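Sorting Foam Letters by Color: A Tabletop Game for Rainy Afternoons
Posted by Dumisani Nel on May 21, 2020

If you have a bag of foam alphabet letters somewhere in the house, you already have most of what you need for this one. We started playing it back in March, when I was running out of ideas before lunch every single day, and it has stayed in our rotation ever since (longer than the play dough, longer than the puzzle with the missing corner).

What you'll need

A handful of foam letters, lowercase if you can get them
A few shallow plates or bowls in different plain colors
A clear table with no cloth on it

Lowercase is my own preference, as those are the shapes little ones meet first in their picture books. Plastic dishes are nice and light, and they survive being knocked onto the floor, which will happen, I promise!

Setting up

Put the dishes out first, with a good gap between them, so that each one feels like its own little home. Then scatter the letters in the middle of the table. Please resist the urge to tip out the whole bag. I did that the first time and my daughter took one look, said "too many," and went off to find the cat. Ten letters is plenty for a beginner. 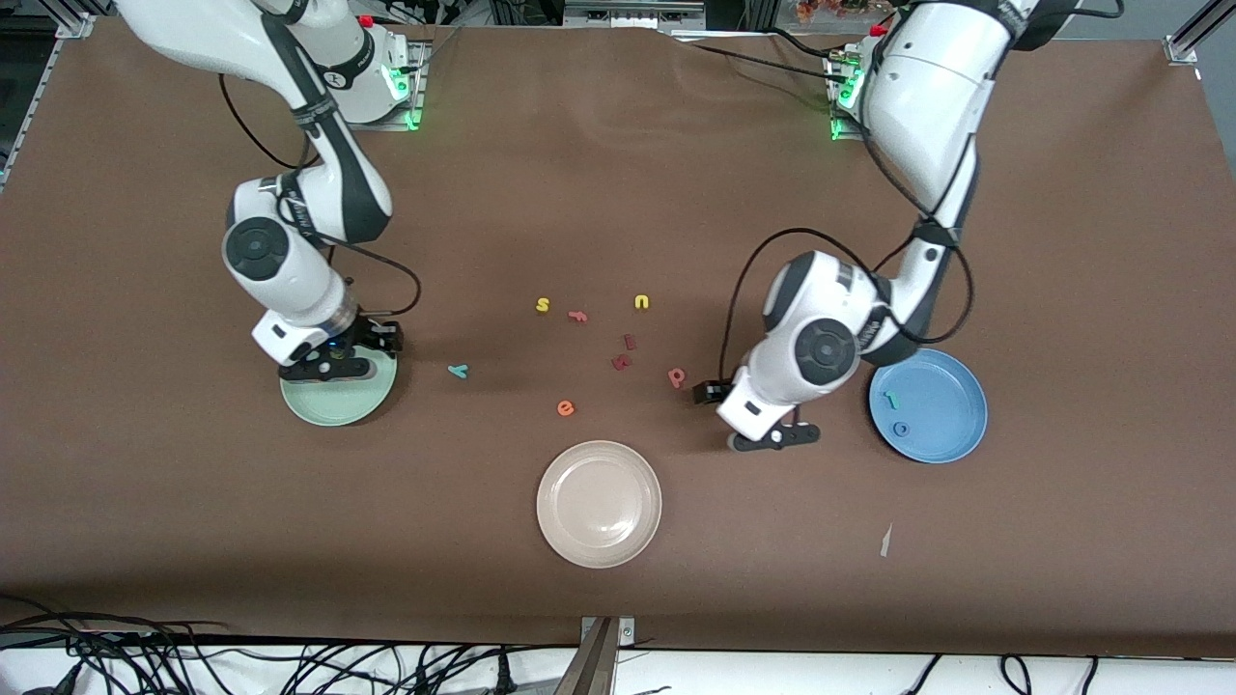 Let the letters land however they like, upside down and sideways and all. A letter that has fallen on its side gives you something to talk about, and turning it around with your fingers until it looks right is half the fun for a three-year-old.

How to play

Start with color and leave the names of the letters for later. Pick up a blue letter, say "blue goes with blue," and set it on the blue plate. Then hand over the job and sit on your hands a bit. Some colors won't have a dish that matches, and I like to leave those for the child to decide. We have had long, serious talks over where yellow ought to live. In our house it usually goes on the cream plate, but last week it was moved to the green one and I was told not to touch it.

Once the sorting goes smoothly, bring in the sounds. Pull two letters out of the pile and place them side by side, then ask for one of them by its sound: "Can you find me the one that says sss?" When it's found, into the dish it goes.
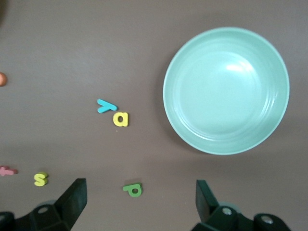
A turquoise "y" and a yellow "a" beside the mint-green bowl.

For older children

My nephew is six and finds plain sorting much too babyish, so he gets a different version. He sorts vowels into one dish and everything else into another, and then tries to build a short word from what he has. Silly words count, as long as he can read them out loud to us.

Putting it all away

Make the cleanup part of the game and call the letters back one at a time, by color or by sound. Foam can be wiped with a damp cloth and a drop of dish soap. Lay the letters flat on a towel and let them dry all the way through before they go back in the bag.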